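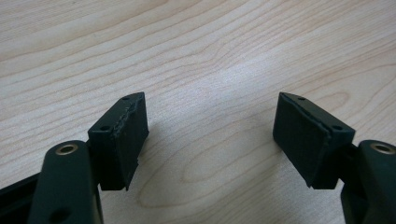
Tischplatte Zunberg, Mitte. Ovale Maserung, rechts davon der Lichtreflex.

Werkstattheft, März 2021

Heute habe ich endlich Zeit für die Platte gefunden. Auftrag Zunberg, heller Tisch, Furnier auf Trägerplatte. Der Kunde möchte die Oberfläche aufgefrischt haben, aber nicht dunkler. Das letzte steht zweimal in seinem Brief, also ist es ihm wichtig.

Zuerst nur geschaut und nichts gemacht. Die Zeichnung läuft schräg von links oben nach rechts, feine Wellen, hellbraun auf beige. In der Mitte liegt das lange Oval mit den Ringen. Ich habe es am Anfang für einen Fleck gehalten, weil die Ringe etwas dunkler sind als der Rest, es ist aber die Maserung selbst. Bitte dort nicht extra schleifen, wenn jemand von euch weitermacht! Beim Tisch Jara im November haben wir genau an so einer Stelle das Furnier durchgeschliffen, und das konnte man nachher nicht mehr verstecken.

Der Glanz macht mir die Beurteilung schwer. In der Mitte und rechts spiegelt das Licht, und man sieht die Fläche dort viel heller, als sie ist. Links oben ist es grauer und gleichmäßiger, diese Ecke nehme ich als Referenz für den Farbton. Morgen will ich die Platte um 90 Grad drehen und noch einmal vergleichen. Wenn die graue Ecke mit dem Tisch wandert, dann ist es das Holz. Wenn sie am gleichen Ort im Raum bleibt, dann ist es das Licht. Ich vermute das Licht, möchte es aber nicht einfach annehmen.

Probe mit dem Wassertropfen, unten an der schmalen Kante: nach 7 Minuten noch keine dunkle Stelle, Tropfen abgewischt, kein Rand geblieben. Der alte Lack ist also dort noch geschlossen. Das sagt natürlich nichts über die Mitte, wo vermutlich mehr gegessen und gewischt wird. In der Mitte wollte ich keine Probe machen, solange ich mit dem Kunden nicht gesprochen habe.

Mit der flachen Hand über die ganze Platte gegangen, einmal mit der Faser und einmal quer. Quer fühlt man neben dem Oval eine ganz leichte Rauheit. Mit dem langen Lineal und der Lampe dahinter habe ich keinen Spalt gefunden. Eine Blase im Furnier habe ich beim Klopfen auch nicht gehört, der Ton war überall gleich. Zur Sicherheit soll noch eine zweite Person klopfen, meine Ohren sind nach einem Tag an der Säge nicht die besten.

Breite der Platte gemessen: 78 cm. Im Auftrag steht ein anderes Maß, dort hat man wahrscheinlich mit der Umleimerkante auf beiden Seiten gerechnet oder sich verschrieben. Für den Lackverbrauch spielt es keine Rolle, für die Verpackung schon. Bitte den Karton nicht nach dem Auftragszettel bestellen.

Plan bis jetzt:
Reinigen mit lauwarmem Wasser und ein wenig Seife, gut trocknen lassen.
Hartwachs Zornmont farblos auf einem Reststück probieren. Vom gelblichen ist noch fast 100 ml in der Dose, das nehmen wir hier nicht.
Danach ganz leichter Zwischenschliff, nur von Hand und nur mit der Faser. Am Oval ohne Druck, einmal darüber und fertig.
Zweiter dünner Auftrag nur, wenn die Probe nicht nachdunkelt.

Offene Frage an alle: Hat jemand noch das feine Vlies, das wir für Iltine benutzt haben? Im Schrank liegt nur das grobe, und damit traue ich mich an diese Oberfläche nicht. Wenn es keines mehr gibt, schreibe ich es auf die Einkaufsliste.

Die Platte bleibt bis morgen, wo sie ist. Bitte nichts darauf abstellen, auch keine Kaffeetasse.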